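暮らしの手引き　布製品の手入れと保管

テーブルクロス・ランチョンマット・布巾の扱いについて

ジャドゥーン生活文化センターでは、日常の家事に関する相談を年間を通じて受け付けております。前年度に寄せられた相談は179件あり、そのうち食卓まわりの布製品に関するものが最も多くを占めました。本ページでは、相談窓口で繰り返しご案内している事項を項目別にまとめております。ご家庭でのお手入れの参考としてご利用ください。

１　洗濯の前に確認すること

布製品を洗う際は、まず縫い付けられている洗濯表示を確認してください。麻や綿のテーブルクロスであっても、撥水加工や防しわ加工が施されたものは、高い温度の湯や塩素系漂白剤によって加工が損なわれることがあります。表示が切り取られている場合、または古くなって読み取れない場合は、裏側の端など目立たない箇所で色落ちの確認を行います。白い布を水で湿らせ、中性洗剤を少量つけて軽く押し当て、色が移るようであれば単独で手洗いとしてください。

色糸を織り込んだ布は、地の色が淡いほど色移りが目につきやすくなります。初回の洗濯は必ず単独で行い、洗い終えたら洗濯槽の中に放置せず、速やかに干してください。

２　しみの種類と処置

しみは付着してからの時間が短いほど落としやすくなります。食事中であっても、まず乾いた布か紙で水分を吸い取り、こすらずに押さえてください。こすると繊維の奥に汚れが入り、周囲にも広がります。

果汁のしみは、付いた直後には色が薄く、見過ごされがちです。しかし糖分と色素が残ったまま収納すると、数か月後に黄褐色の輪となって現れます。ぶどう、桃、柿などの果汁が落ちた場合は、色が見えなくてもその箇所を水で十分にすすぎ、台所用中性洗剤を薄めた液でたたき洗いをしてください。それでも残るときは、酸素系漂白剤をぬるま湯に溶かし、表示の時間を守って浸します。毛や絹には、製品の表示で使用が認められていることを確かめてください。

茶、コーヒーのしみも同様の手順で処置できます。牛乳の入ったものは脂肪分とたんぱく質を含みますので、最初から熱い湯をかけることは避け、水で流してから洗剤を用います。

しょうゆ、ソース類は水溶性の汚れと油の汚れが混ざっている場合があります。先に水で押さえ、次に洗剤液、最後に再び水の順に進めてください。カレーの黄色い色素は日光で薄くなる性質がありますので、洗濯の後に日の当たる場所へ干すと目立たなくなることがあります。ただし、色柄物は退色のおそれがあるため、長時間の日干しはお控えください。

ろうそくのろうは、固まるまで待ってから爪や木べらで静かに取り除きます。残った分は布の上下に紙を当て、低温のアイロンで紙に吸わせます。紙は印刷のないものを用い、ろうが移るたびに位置を変えてください。
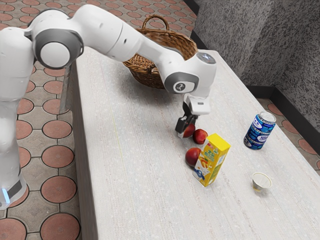

３　畝のある布、凹凸のある布の洗い方

畝織りやワッフル織りのように表面に凹凸のある布は、くぼみに細かなごみがたまりやすく、洗濯機に入れる前に屋外で軽く払うことをお勧めします。パンくずが残ったまま水に入れると、ふやけて繊維に絡み、乾いた後も取れにくくなります。衣類用の柔らかいブラシを用いる場合は、畝に沿って一方向に動かしてください。

脱水は短めに設定します。脱水時間が長いと畝が不規則につぶれ、アイロンをかけても元の表情に戻りにくくなります。洗濯網に入れるときは、網の大きさに合わせてゆったりとたたみ、詰め込まないようにしてください。

４　干し方

テーブルクロスのような大きな布は、物干し竿を二本使い、間隔を空けて渡すように掛けると早く乾きます。竿が一本の場合は、左右の長さをずらして掛け、途中で一度位置を変えてください。縁が波打つことを防ぐため、濡れているうちに縦方向と横方向を軽く引き、耳をそろえておきます。

洗濯ばさみの跡が気になる場合は、当て布を挟むか、食卓に掛けたときに下へ垂れる部分を留めてください。室内で干すときは、布の下に空気が通るよう床から離し、扇風機等で風を送ります。花粉の多い時期や、黄砂の飛来が続く4月などは、室内干しをお選びください。

５　アイロンがけ

綿と麻は、完全に乾く前にかけると少ない回数で仕上がります。乾いてしまった場合は霧吹きで全体を湿らせ、丸めて袋に入れ、しばらく置いて水分をなじませます。刺しゅうや織り模様のあるものは裏から当て、厚手のタオルを下に敷くと模様がつぶれません。

大きなテーブルクロスでは、かけ終えた部分が床に触れて再びしわになることがあります。アイロン台の向こう側に椅子を置き、仕上がった布を受けるようにしてください。食卓の上で直接かけることは、天板の塗装を傷めるおそれがあるため避けてください。

６　布の大きさの選び方

寸法に関する相談も多く寄せられます。垂れの長さは、普段使いであれば20から30センチメートルが扱いやすく、これより長くすると着席の際に膝にかかり、裾を引いて食器を倒す原因となります。小さなお子様のいるご家庭では、垂れをさらに短くするか、ランチョンマットの使用をご検討ください。

購入時には、天板の縦横それぞれに垂れの二倍を加えた寸法を目安とします。綿や麻は初回の洗濯で縮むことがありますので、余裕を見てお選びください。縫い直しをご希望の方には、当センターの裁縫室を開放しております。

７　収納と虫、かびの予防

季節ごとに使い分ける布は、洗濯とアイロンの後、熱と湿気が抜けてから収納します。糊付けした布は、でんぷんが虫やかびの栄養となりますので、長期間しまうものには糊を用いないでください。

折り目の部分は色が変わりやすく、繊維も弱ります。紙筒に巻いて保管する方法が望ましいものの、場所の都合で折る場合は、半年に一度、折る位置を変えてください。ビニール袋での密封は湿気がこもるため適しません。綿の袋または薄紙で包み、引き出しの上段に置きます。

防虫剤は種類の異なるものを併用しないでください。組み合わせによっては薬剤が溶け出し、しみになることがあります。

８　布巾の衛生

食器用と台拭き用は色または柄で区別し、混用しないでください。使用後は洗剤で洗い、よくすすいで広げて干します。においが残る布巾は、綿または麻のものに限り、沸騰した湯で5分以上煮ると改善します。鍋は調理用と分け、吹きこぼれに注意し、その場を離れないでください。

縁がほつれたもの、薄くなって向こうが透けるものは交換の時期です。古い布巾は小さく切り、油汚れの拭き取りに用いると無駄がありません。

講習会のご案内

当センターでは、しみ抜きと縁縫いの講習会を開催しております。講師は染織品の修復に長年携わるベルカイ・ヤルチュンカヤ氏です。定員は各回16名、受講料は全6回で4,000円（材料費を含みます）。処置を希望される布製品を、お一人につき一点までお持ちいただけます。皮革、毛皮および和装品はお受けできません。

お申し込みは、センター一階の受付窓口にて承ります。定員に達した場合は、次期の講習を優先してご案内いたします。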